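Disassembly cells need a written stop rule

Most automated teardown lines are judged on units per shift. Cotora, where I audited cell procedures in January, logged 3,949 desktop towers that way and recorded no criterion for when the arm should give up on a part. Cables are the usual trouble. A gripper closing near a drive bay can load a connector well before any fault is raised.
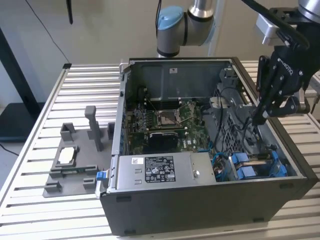

What the standard should say

Set a force limit for each part class and log every breach. After two failed grasps, the cell stops and a technician clears it. Aiman Pattinasarany argues this costs too much throughput. At Sadville it cost 138 stops in 500 units, a labour bill I would accept.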